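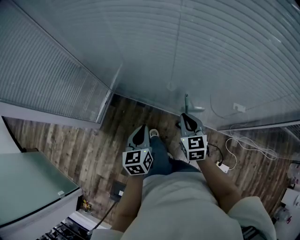
Up on the Gallery Level: Three Looks at Our Lurgate Office

We've been in the Lurgate building since April and people at the Ustville office keep asking what it's like up there! Our corner of the place is the upper level, which runs along the edge of a big open space with the main desks down below. I'm completely in love with it and I'm going to try to keep this short.

Let's start with the floor, since it's the first thing everyone comments on. Long wood planks in brown, gray and tan, all mixed together, with the grain and the knots left for everybody to see. I was nervous about those colors when they were only samples on a table (I wanted something lighter, and I was wrong). It took 96 boxes to do the upper level, and I carried more of them than I'd like to remember. The planks run right up to the glass walls, and the pale metal strip along the bottom of the glass sets them off so nicely. The fine gray lines in the glass are blinds, by the way. People who come over from Zaltska always think it's a pattern in the glass itself.

Next up is the part you see once you get over to the railing.
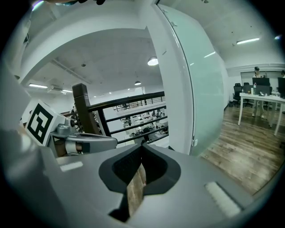
The Post, the Railing and the View Down

My favorite corner, no contest! The dark brown wood post at the end of the black railing is such a handsome thing, and it goes so well with the floor. There was some talk early on of painting it black to match the metal. I'm very glad we left it alone.

Look through the bars and you get the lower floor, with the rows of white desks and the computers and everyone looking tiny. Overhead it's all white, with the structure left showing, and that big beam sweeping across. We did ask for quotes on closing the ceiling in, and then we stood under it one evening with the round lamps on and dropped the idea on the spot.

We have 900 square feet up here and it feels like twice that, thanks to all the air on the other side of the railing. 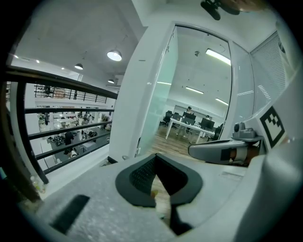

Lurgate Workplace and Interiors Team

The lamps! I could do a whole page on the lamps. You get three of the white domes in this one, with the biggest glowing away near the top and another hanging down just above the railing. They soften the whole space, and on a gray afternoon they make you want to stay put and finish your coffee.

Across the gap is the other upper level, with its own black railing (the bars go up and down over there, and ours go sideways, and yes, we know, and we've decided we like it). The shelves behind it are piled up with things, as shelves get. The thick white pillar in the middle marks the end of the open part, and the glass-walled room on the right is the one everybody tries to book first.

If you'd like to see it all for yourself, we're opening the upper level to staff and families on Saturday, October 8, 2022, and you're welcome to wander through and lean on the railing for as long as you like. Babita Ahuja has the sign-up list and can answer questions about parking.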